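Friday walk-through, Dunleavy workroom
Checked by Barrett Whitfield, 8:30 start

General: OK
Such a good one this month! Walkways clear, exit door swings freely, and the extinguisher tag is good through March.

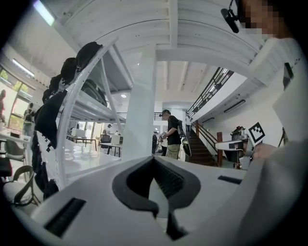
STORAGE AND SHELVING
Bags hung on the rack: OK. I love seeing the black bags up on the side rail, with no straps on the floor to catch a foot.
Rack braces: OK, both sides tight.
Heavy items low: FIX. One box from Hekmont is up too high. Please bring it down before lunch.
Rack tag 741: OK, easy to read.

TABLES AND LIGHTING
White tabletop: OK, wiped down and no chips along the edge. Great work, keep it up!
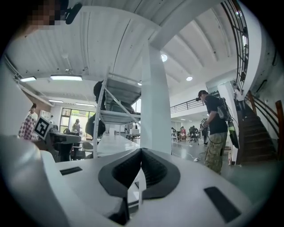
Table legs got a good shake too, and nothing wobbled. Ceiling lights: OK, no flicker. Cords at the workstations: FIX, two need clips (spares are in the Castel drawer).

Next check: same list, plus the first aid kit.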